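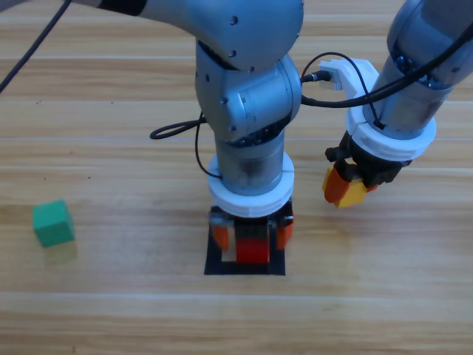
Acceptance of the Second Arm

Home Stories Archive Submit
7 min read
Last updated: November

The Pleveck Shared Workshop required that any machine built on its premises be accepted in the presence of two members who had not worked on it. The rule had been written for lathes. It was applied to the robot arms on the long table because Shirin Yazdani, who had written it, saw no reason to grant an exemption to herself.

The notice of acceptance was posted at the door. It named the builders as S. Yazdani and M. Gál, the observers as H. Ravn and T. Ninh, and the apparatus as "two arms, jointly controlled." The task was set out in one line: the red block to the black square, the green cube to follow.

Hjalti Ravn arrived with the form already filled in as far as the second page. He was a retired inspector of elevators and retained the manners of that office. He asked who had approved the brackets.

"They were printed here," said Máté Gál.

"That was not the question."

"I approved them," said Shirin. "The drawing is in the binder, under Cables."

Mr. Ravn found the drawing. It bore 47 revisions, most of them in Sepehr Zamani's hand, and the last was dated the week before he had left Pleveck for a position at Bodari. There had been no farewell of any kind. He had returned his key in an envelope, along with a receipt for 520 screws, and had asked that the balance be credited to the workshop.

"Mr. Zamani is not listed as a builder," said Mr. Ravn.

"He withdrew his name," said Shirin.

"In writing?"

She gave him the letter. He read it through, turned it over in case there was more, and placed it in the binder behind the drawing.

The run was started shortly before nine in the evening, when the large saw was no longer in use and the power in the building was steady. The first arm came down over the table with the red block between its orange fingers. The second waited at the right with its own fingers empty. Trí Ninh, who was the youngest member and had been told to observe and not to comment, observed. The green cube stood by itself at the left of the table, where Máté had put it.

The block was lowered until it was very nearly on the square. There the arm stopped.

"Is it intended to stop?" asked Mr. Ravn.

"It is intended to pause," said Máté. "Two seconds."

It remained where it was for a good deal longer than that. Máté looked at the screen and then at Shirin, and Shirin looked at the elbow of the arm - the housing had been Sepehr's work entirely, and he had argued for it through most of a winter. She had wanted the lighter one from Cultent. He had said that the lighter one would shake at the bottom of its travel, and that she would then spend a year correcting in software what ought to have been corrected in metal. She had told him, before the whole membership, that the matter was closed. It had been reopened the following month and decided in his favor, without any remark from either of them.

The arm did not shake. Some 900 lines of the log went by, all of them alike.

"It is waiting for a confirmation," said Trí Ninh, who then remembered the instruction and apologized.

"From whom?" said Mr. Ravn.

Máté scrolled upward. The step had been written in the spring and never removed. It asked for the approval of either of two operators before the block was released, and it gave their initials. The first pair was S.Y.

Shirin read the second pair and did not ask for it to be deleted. She reached past Máté and pressed the key. The fingers opened, and the block settled on the square with a small dry sound.

Mr. Ravn wrote down the time. He inquired whether the step would be retained in the accepted version, since the form required an answer.

"It will be retained," she said.

"With both operators?"

"Yes. You may put him down as absent."

Mr. Ravn considered the column, which offered no such entry, and wrote it in the margin. Then he asked that they proceed to the green cube.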